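About Cindari

Cindari makes small paper containers for bakeries, delicatessens and market traders. The company was set up by Modupe Shehu and Ekene Afolabi and works from one unit on the Kunemar estate. We employ 35 people across cutting, forming, packing and dispatch.

What we make

The standard range is called Runance. It covers open cups, shallow trays and lidded tubs, all formed from coated paper with a folded or rolled rim. Base board is 312 gsm. Side walls are lighter and vary with the depth of the container. Colours are printed before cutting, so the tone at the seam matches the tone of the wall. Light teal is the stock colour; others are made to order, minimum one pallet.

Each batch is sampled at the table before it is released. A container is stood on a flat, pale, matt surface and checked for rocking, rim shape and seam position. Pale grey-white is used for the tabletop as it shows up paper dust and loose fibres, and the same finish is specified for any new table.

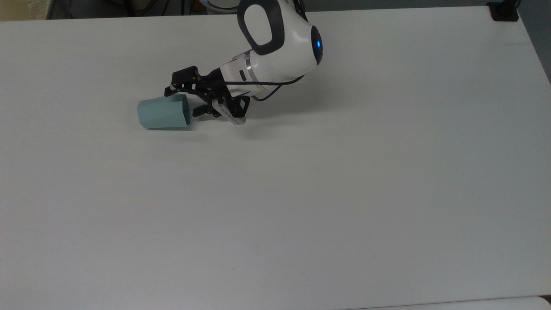 Tolerances and returns

Rim diameter is held to within 2 mm of the drawing. Containers outside that figure are pulped on site and the trimmings go back to the board mill. Customers who find a fault should keep the sleeve, as the batch code is printed on it and not on the container. Replacements leave with the next scheduled delivery.

Supply

Orders are taken by the sleeve, carton or pallet. Nwosu handles haulage for pallet orders. The price list is revised every October. Drawings for the full Runance range are available from the sales office on request.

Recent items
Runance tubs: lid sizes and fit
Storing paper containers in damp rooms
Changes to carton labels, 3 July 2022
Kunemar unit: delivery access and opening hours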